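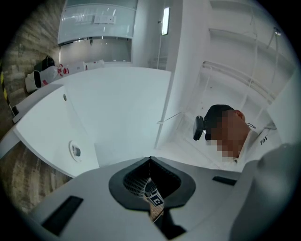

*Looking up past the gripper body, from the hand-held unit's own camera.*

# Hand-held gripper trials: stuff people keep asking me

I've been trying out hand-held grippers for Govport since September, and my inbox has filled up with the same handful of questions. So I'm answering them in one place (and yes, I'll keep adding to it!).

## Which grippers are you comparing?

Two. One is the Wovema hand unit, the other is the Gallcombe. They do the same job on paper: you hold the thing, you pick stuff up with it, and the camera records what the fingers are doing. In my hands they feel pretty different. The Wovema has a lighter squeeze, and the Gallcombe needs a firmer pull but lets go more cleanly.

## Why a fisheye? Everything looks bent!

It does, and you get used to it fast. I tried a normal lens for a couple of weeks and kept losing the object whenever I turned my wrist. With the wide one I get the work and most of the room too, so the software has plenty to hold on to when it figures out where the hand is. The price is mushy detail out at the rim. I can live with that.

## What are the black-and-white square tags for?

Tracking. Keep them clean, please. A thumbprint on a shiny tag cost me a whole afternoon once, and I blamed the controller for most of it. Dalva Leite finally wiped the tag with her sleeve and everything came back.

## Do you use one gripper or two?

Both, depending on the task. I started everybody on one, and I still think that's the way to learn. Two at once is more fun but your brain goes a bit sideways for the first half hour.

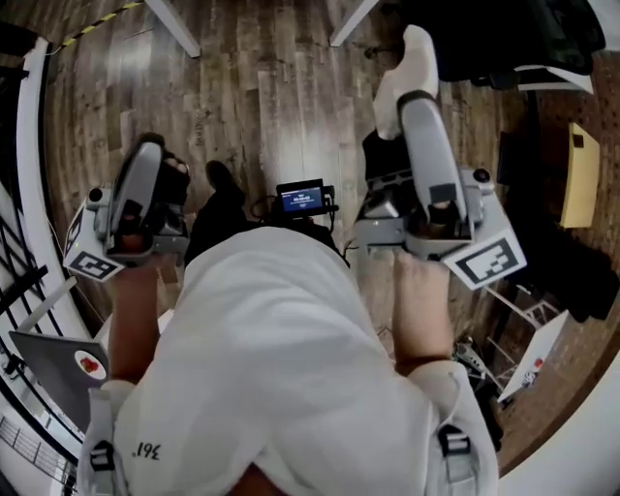

For two-handed work I run 28 takes per person and then call a break, even if they swear they feel fine. Forearms get tired before people notice, and you see it in the data later as a sort of wobble near the end of each reach.

## How much have you recorded so far?

Some 510 takes are good enough to keep. My target is 3000, so don't hold your breath. Veronica Zamfir goes through them after me and throws out more than I would. She's usually right, annoyingly.

## What software is behind it?

We call it Miranda. It lines up the gripper camera with the head camera and flags takes where the two clocks drift apart. I set the limit at 200 milliseconds at first, which was way too generous, and I've been tightening it ever since.

## So which one should I buy?

If you only do small, light objects, I'd go Wovema. For anything you have to carry across a room I reach for the Gallcombe. Ask me again once I've finished the drawer-opening tests, those might change my mind.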